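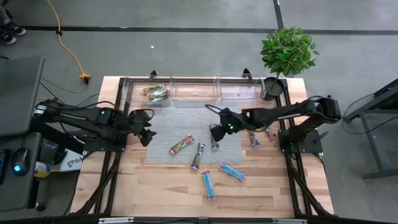 Figure 2. Three clear plastic bins along the back edge of a tabletop; the left bin holds wrapped snack bars.

3.2 Bin position and snack choice

Shared snack tables in workplaces are usually restocked by hand, and items tend to be placed wherever space remains. Earlier work by Alexiou and Karagiannis treated the table as a single source and recorded only the total taken per day. We instead recorded the bin from which each item was taken. Observations were made in September at two office sites, Kornura and Pidadell, and covered 352 selections by 70 employees. Clear bins of the kind in Figure 2 were used at both sites.

Each bin was assigned one product type per session, and the assignment was rotated between sessions. Selections made before 10 a.m. were analyzed separately, as many employees at Pidadell eat breakfast at their desks. We excluded 17 selections in which a person took items from more than one bin.

Position had a small effect at Kornura and none at Pidadell. The difference may reflect the direction of approach: at Kornura the table is reached from one side only. Product type was the stronger predictor at both sites, and its effect did not change when the early selections were removed. Section 3.3 reports the results by time of day.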